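Cleleck kitchen cell: setup and care notes

Maintained by Melina Margaritis. Changes go through Stamatia Margaritis, who keeps the spare parts and the calibration sheets.

What this is

Setup notes for the Cleleck cell at Astthorpe, the one used for fridge and cupboard work. The recordings in the Zasonia set come from this cell, and the notes are kept in the same folder so that anyone using the files can see how the machine was set up when they were made. If you only want the data, skip to Files. If you are going to run or service the cell, read the whole thing once before you power it up.

The cell was built up by Michailidis and handed over in July. Their manual covers the arm itself. It does not cover the head camera mount or the glove covers, because we added those afterwards.

Starting up

1. Clear the table and the floor in front of the fridge.
2. Check that the stop button is out and the cable is not under a wheel.
3. Turn on the cabinet supply, then the controller. Wait for the controller to finish its own checks before you start the camera.
4. Home the arm with the fridge doors closed. The homing move swings wide on the right side.
5. Open and close the gripper ten times with nothing in it. Listen for clicking at the wrist.
6. Run the short door reach at quarter speed, then again at full speed.

If step 5 clicks, stop and go to Wrist below. Do not try to run through it. We did that in the first month and ended up replacing the coupling.

Door reach

The door reach is the move we use to tell whether the cell is in good order. The hand comes in from the right, stops just under the seam between the upper and lower doors, and holds there before it goes for the edge. It is slow to teach and quick to drift. A small change at the shoulder shows up as a large one at the fingers. 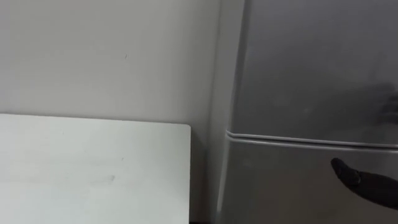 The stop point is stored as door_low_1. Re-teach it whenever the arm has been taken off its base, the fridge has been moved for cleaning, or a new cover has been fitted. A new cover is thicker at the fingertips than a worn one and will touch early. Teach the point with the cover on, with the force limit set to low, and save it under a new number. Keep the old ones. Stamatia has needed them twice to work out when a shift began.

Covers

Covers are swapped every 1,000 cycles or when the inside of the thumb starts to shine, whichever comes first. Pull from the cuff, not from the fingers. Wipe the metal underneath with a dry cloth. No alcohol on the covers, it makes them stiff and they split at the base of the thumb.

Write the cycle count on the sheet inside the cabinet door when you fit a new one.

Wrist

Grease every 4,000 cycles. Use the grease in the grey tin. The one in the tube is for the rail and is too thin.

To check the wrist for play, park the arm in service pose, hold the palm and rock it gently. You should feel nothing. If there is movement, tighten the four collar screws a little at a time, going across and not around. Then repeat step 5. If it still clicks, the coupling is worn and needs to come out. Allow an afternoon, and home the arm again before you do anything else.

Head camera

The head camera loosens over time and droops. Check it at the start of each run and after any crash stop.

We don't use a printed target for the daily check. The room has enough fixed points to do the job, and you can compare the live view against the saved still from the last good run. Look at the line where the table meets the wall first, and then the corner of the table.
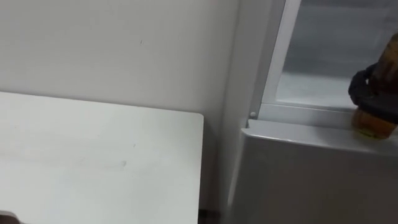 A drooping camera is easy to miss when the arm is working up close, since the appliance takes up so much of the view. Check the left side before the right for that reason. The tiny dark speck on the wall is the best single mark we have, so please don't clean it off or paint over it. The grayish scuff on the tabletop is handy as a second mark, though the table can be bumped and the wall can't. Don't line up on anything that gets handled, such as the brown bottle with the black band on the ledge. If the speck and the scuff have both moved the same way, it's the camera. If only the scuff has moved, push the table back first and look again.

To reset, loosen the two side screws on the mount, bring the view back to match the still, tighten, and save a new still with the run number.

Files

There are 1,222 recordings. Of these, 198 are marked "check" in the index. They were made in the stretch before we found the loose camera mount, and the view sags slowly over the set. They are fine for looking at the hand and poor for anything that needs position. We left them in.

Each recording has its own folder with the camera stream, the joint log and a short text note. The note gives the door point in use and the cover fitted. Older notes leave out the cover.

Known problems

The controller clock loses time when the cell is left off for a long while. Joint logs and camera stream still agree with each other, but the folder time may be wrong.

Glare on the doors is worst in the late afternoon. Pull the blind.

The rail sensor sometimes reports a fault on first start. Power off, count to thirty, power on. If it comes back a second time, clean the sensor window with a cotton bud.

Contact

Melina for the files and the index. Stamatia for parts, covers and the key to the cabinet.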